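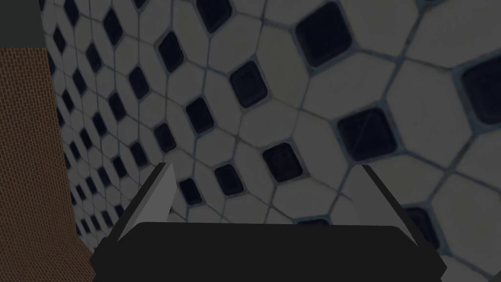
Speaker notes, Clarneta at the Stistdale Home Electronics Show
Slot: after the coffee break, second hall. Talk first, then questions.

Opening

Good morning. Thank you for coming back from the coffee. I know that the coffee is on the other side of the building.

My name is on the screen, so I will not spend time on it. I work at Clarneta on the small speakers, the ones for the kitchen and the bedroom. English is my third language, so if I use a strange word please raise your hand and I will try a different one.

I want to talk this morning about what happens to a product between the day it is shown at a fair like this one and the day when a customer can buy it. We at Clarneta have been on both good and bad sides of this. I will speak mostly about the bad side. It is more useful for you.

(Wait. Next slide.)

The first show

Our first time in Stistdale we had a stand of the smallest size, next to the side entrance. We brought one speaker, the Killura. It was a prototype. The case was made by hand, and the software could do two things: play a song and stop a song. The volume button was not connected.

We said on the stand that it would be in stores in March. We believed this. I want to be clear that we did not lie to the visitors. We had a plan on paper, and the plan said March.

On the second day a reporter wrote a short article, and after this we had 143 dealers who left their contact details. For a company of 10 people this is a lot of dealers. We went home very happy. I slept in the van for the whole trip.

(Slide with the calendar. Do not read the calendar aloud. Last time I read it and it took too long.)

What went wrong

The first problem was the power supply. The one in the prototype was bought in a normal shop. For a product that you sell, you need one that is approved in every country where you sell it. We knew this, but we had put only two weeks in the plan for it. The approval took the whole spring.

The second problem was the app. At the show, everybody asked whether it worked with the phone, and we said yes. After the third time you say yes, you begin to think it is true. When we came home, our two software people asked me what exactly I had promised. I made them a list from memory. It was a full page.

The third problem was the dealers. They wrote to us in February to ask for the price. We had given one price to some of them and a lower price to others, depending on who was standing at the stand at that moment. This was embarrassing and I still do not like to think about it.

The Killura came to the stores in the fall. By that time 61... 

(No, leave that number out. Finance has not confirmed it. Say "many of the dealers" only.)

By that time many of the dealers had filled the shelf with something else. We sold 202 pieces before the holidays. We had made 300.

(Pause here. People usually laugh a little. Let them.)

What we changed

Now to the part with advice. Please take it as the experience of one small firm. A big manufacturer can announce in January and deliver when it likes, and the customers will wait.

We now keep one sheet of paper at the stand. On this sheet is every feature, and beside each feature one of three words: works, planned, no. Everyone who stands at the stand must read it in the morning. If a visitor asks for something which is not on the sheet, we write the question down and answer by email in the following week. Visitors accept this very well. I was afraid they would walk away to the next stand, and a few did, but most of them gave us the card.

We do not say a month any more. We say "before the holidays" or "after the holidays." A dealer plans his shelf in this way anyway, so for him it is enough.

We have one price list, and it has a date on it.

We ask the people for approvals to come to the planning meeting at the start. Before, we invited them when the case was finished, and then they told us the case had to be changed. One time the vents were too near to the cable. It was a matter of a few millimeters, and it cost us a new mold.

(Next slide. If the remote does not react, ask the technician in the back row. Do not walk to the laptop, the microphone makes a noise near it.)

When not to show

This is the question I get most often in emails, so I answer it here. Should you come to a show with a product that is not ready?

My answer is that you can come, if the thing that is special about it is ready. For us the special thing is the sound. If the sound is good, a visitor forgives that the case has scratches. If the sound is not ready, we leave it home and we bring last year's model with a new color. It is boring, but last year's model can be ordered on the same day.

Marjorie Cheetham buys for the Pangaribuan stores, and she told me something at dinner which I asked if I can repeat. She said that she walks past the stands twice. The first time she looks at what is new. The second time she looks only at who can ship. She makes her orders from the second walk. Since then I think about the second walk when we build the stand. The boxes, the real boxes for the store, now stand in front where she can see them.

The timing of the show

A few words about the season. A show at the start of the year is good for meeting people and not so good for selling. The stores have just finished the holidays, they have returns to handle, and the budgets are not open yet. A show at the end of summer is better for orders, but then your product must be already made, and for a small firm this means the money is already spent.

We do both, with different goals. At the winter one we bring questions. At the late summer one we bring boxes. If you have money for only one, I would choose by your stock. Look in the warehouse before you book the stand.

(If time is short, skip to the questions from here. If there is time, tell about the demo room.)

The demo room

A speaker on an open stand sounds bad, because the hall is loud. Last year we paid for a small closed room. It was expensive, and it had no window, and by the afternoon it was very warm. But people sat down in it. They stayed for two or three songs. Please bring your own music, with the rights checked, and do not depend on the network of the hall.

Bring also water for the people who do the demo. They talk all day.

Questions

I stop here, there is a microphone on each side. For dealers, the new price list is at our stand, and please look at the date on it.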